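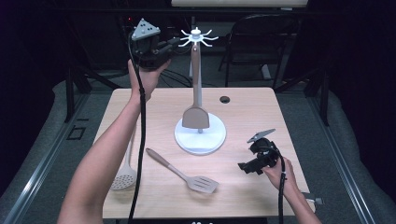 Hildegard Kohlhase wrote under the last post that a rack on the bench is just a drawer with the grease on the outside, and that I'd be back to the drawer by May. She has had hers on a rail over the stove for years and says she washes the ones at the end every week whether she has used them or not.

Fair enough. I did think about the grease before I bought it. Our stove is in the corner with the window on one side and the rangehood doesn't do much, so anything left next to it gets a sticky film within a fortnight. That's why the rack isn't going next to the stove. It's going at the other end, between the kettle and the bread bin, which is two steps away.

For anyone who didn't read the last one, the problem was the second drawer. It's the wide one under the cutlery, and it had everything in it with a handle. The potato masher would turn sideways at the back and the drawer would open as far as my hand and stop. I'd get a ruler in and push the masher down, and then it would open, and then I'd put the masher back in the same place. I did this for years.

So I emptied it onto the table and sorted it. Duplicates went in a box for the op shop. I kept two wooden spoons, the masher, the ladle, the tongs, the good peeler and the whisk. The egg slice with the melted corner went in the bin. I had been keeping it for the barbecue, and we haven't got a barbecue any more, we left it at Lasow when we moved.

The rack has a round white base and a tall taupe pole, with a white crown of hooks at the top. I'd have picked all white if there had been one, but the taupe is all right. It's close to the colour of the tiles. The spatula and the slotted one match it, more or less, and the slotted one has a pale grey head, so it's easy to tell which is which when you're reaching without looking.

I've used the plain spatula most. It has a broad flat head and hangs very low, nearly down to the base, and I thought that would annoy me. It hasn't so far. What I have found is that you need to lift a thing up and out, and if you pull it straight towards you the way you'd pull a tea towel off the oven door, the whole rack wants to come along. Torben did that twice on the first night. He now uses the drawer, where I've left him one wooden spoon.

The slotted one I haven't settled on a place for. I use it for eggs and for lifting dumplings, and it goes to the sink so often that it spends more time on the drying mat than anywhere else. Dalia Shawky keeps hers in a jar by the sink for the same reason. I might end up doing that, but then I've got a rack and a jar and a drawer, and the idea was to have fewer places to look.

A few things I worked out, in case somebody else is doing the same drawer.

Hang them dry. If you hang them wet the drips run down onto the base and you get a ring, and then a bit of flour lands in the ring. I give mine a wipe with the tea towel first.

Don't hang the ladle beside anything you use every day. It sticks out and catches. Mine is back in the drawer with the masher, and with those being the only big things in there now, it opens properly.

Spread the heavy things around. The tongs and the whisk on one side made it lean a bit, or looked as though they did. I moved the tongs across and I feel better about it.

Leave a gap. I filled every hook the first day and it was like the drawer standing up. I took off whatever I hadn't touched by the weekend and that was the piping nozzle brush, the pastry wheel and a honey dipper that somebody gave us and I have never once used for honey.

Sabine Grube asked what I lined the drawer with. It's the leftover shelf liner from the linen cupboard, the plain ribbed one. I cut it with the kitchen scissors and it's crooked along the back edge where you can't see it. She also asked if the rack can go in a cupboard when people come over. It would fit in the tall one if I took the middle shelf out, but I won't be doing that. People can look at a spatula.

On cleaning, I've been taking everything off on a Sunday sort of schedule, though it slips. The base gets a wipe with dish soap on a cloth. The hooks are fiddlier, the arms are thin and curved and the cloth catches, so I use an old toothbrush. It takes five minutes. Hildegard will say that's five minutes more than a drawer needs, and she'd be right, except that when I pulled the drawer out to line it there was rice at the back, and a birthday candle, and something that had been a clove of garlic. So the drawer wasn't being cleaned either. I just couldn't see it.

The next one is the plastics cupboard, the one with the lids. I've been putting it off. Hannelore Petersen did hers by throwing out every container that had no lid and every lid that had no container, and then bought one lot all the same size so the lids would fit anything. I don't want to buy a whole new lot. I've got four good glass ones from Mum and the square ones that the soup goes in, and I think if I got rid of the takeaway tubs there'd be room.

If anyone has a way of keeping lids standing up that doesn't involve another rack, leave it in the comments.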